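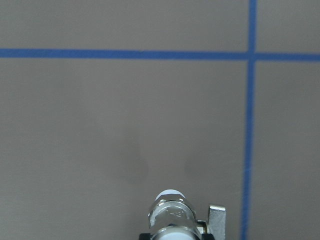
搬家之后我一直没有好好量过房间

去年六月搬进现在这套房子，到现在还有几个箱子没拆。不是懒，是没有地方放。书架买早了，柜子买大了，餐桌买的时候觉得刚好，放进去以后椅子拉不开。前后退了两次货，第二次退的时候，送货的师傅已经认得我了。

所以这个冬天我决定把所有房间重新量一遍，画成图，再决定买什么。下面记一下过程，主要给自己备查，也给最近要搬家的朋友看看。

先说工具。卷尺要买硬一点的，五米长够用。我原来那把是宜家送的纸尺，量柜子可以，量墙就会弯，一弯就差出去两三厘米。后来跟 Phúc Mai 借了一把，他以前装过厨房，尺子用得很旧，前端的钩子有点松。我以为坏了，他说钩子本来就应该能动一点，量内侧的时候顶进去，量外侧的时候拉出来，正好抵掉钩子自己的厚度。我用了这么多年尺子，第一次知道这件事。

量墙的时候，每面墙至少量两个高度，一个贴着踢脚线，一个在腰的高度。老房子的墙不直，我卧室北面那堵墙，下面比上面短了将近2厘米。如果要做顶到墙的柜子，得按短的那个数字来订。踢脚线也要单独量厚度，很多柜子背后贴不上墙，就是被踢脚线顶住了。

然后是门。门要量三样东西：门洞的净宽，门开到最大时占掉的地面，还有门把手突出来多少。我第一个书架就是败在门把手上。书架放在门后面，尺寸算得好好的，门开到一半，把手撞上了侧板。窗户也一样，往里开的窗，窗台下面的东西不能比窗台高，否则一年到头都开不了窗。

插座、开关、暖气片的位置都要标。我的做法是在图上画个小叉，旁边写离左墙多少、离地多少。不要相信自己记得住。我量完客厅去吃了个饭，回来就想不起电视墙那边的插座是一个还是两个了，只好又把沙发挪开看。

数字量完，下一步是在地上贴胶带。这一步我以前觉得多余，现在觉得比画图还有用。纸上看80厘米的过道很宽，真在地上贴出来，自己端着一盆衣服走一遍，就知道够不够了。我妹妹 Hạnh Ung 来的时候，我让她坐在胶带贴的“餐桌”旁边，再站起来，她的椅子一退就碰到了墙。于是餐桌从原来想的长方形改成了圆的，直径也减了一些。

胶带要用装修刷漆时贴边的那种，黏性低，撕下来不留胶。不要用封箱带。我在旧房子里用过一次封箱带，撕的时候带起来一层地板漆，押金扣了300块。就算是低黏的胶带，也别贴太久，我一般不超过5天，贴久了边上会积灰，撕掉以后地上有一道印子，要用湿布擦很久。木地板先在角落里试一小段。

贴的时候从墙角开始，先贴最长的那一条，其他的都以它为准。我一开始是凭眼睛贴的，贴完退后一看，是歪的。后来改成两头各量一次离墙的距离，用铅笔点个点，再把胶带拉直了一次按下去。中间不要停，停一下就容易弯。地砖的房间可以借砖缝，不过砖缝也未必跟墙平行，我家厨房就不平行。

高度是胶带解决不了的。沙发、床这些矮的东西没关系，衣柜和书架就不一样，它们会挡光，贴在地上看不出来。我的办法比较笨，拿搬家剩下的纸箱叠起来，叠到差不多的高度，放一个下午，看看光线怎么变。结果书房原定放高柜的那个位置，下午三点以后书桌上基本就没有太阳了。高柜最后挪到了走廊。

走廊放柜子又有新的问题，就是搬进去的路。家具能放下，不代表能进门。要量楼道的宽度、转角、电梯的深度和高度。我们楼的电梯很小，沙发要斜着立起来才行。Đạt Đoàn 家去年买了一张三人沙发，到了楼下上不去，最后从阳台吊上去，吊装费比运费贵得多。他现在见谁买沙发都要提醒一句量电梯。

买的时候还有一点，商家页面上的尺寸不一定含脚、含把手、含包装。我看中 Lulach 的一个餐边柜，页面上写的深度是柜体的，没有算抽屉拉手，写信去问才知道。客厅的灯是在 Iscombe 买的，吊线可以自己剪短，但只能剪短不能接长，所以要先想好吊在哪里再动手。买之前多问一句，比退货省事，退货的运费大件都要自己出。

目前的进度：客厅和书房定下来了，卧室还在想。床是朝东还是朝南，我和 Mali Lewis 意见不一样。她觉得头不能对着窗，冬天漏风。我觉得换一副厚窗帘就行。两种摆法都用胶带贴过了，朝东的时候衣柜门能全开，朝南的时候只能开一扇。大概会听她的。

厨房暂时不动。厨房的尺寸牵涉到水管和煤气，自己量只能做个参考，最后还是要请人上门。已经约了一家，等他们量完，我打算拿他们的数字跟我的对一下，看看差多少。

剩下的箱子里有一个写着“杂物”，我一直没敢打开。等走廊的柜子到了再说。

2020年2月17日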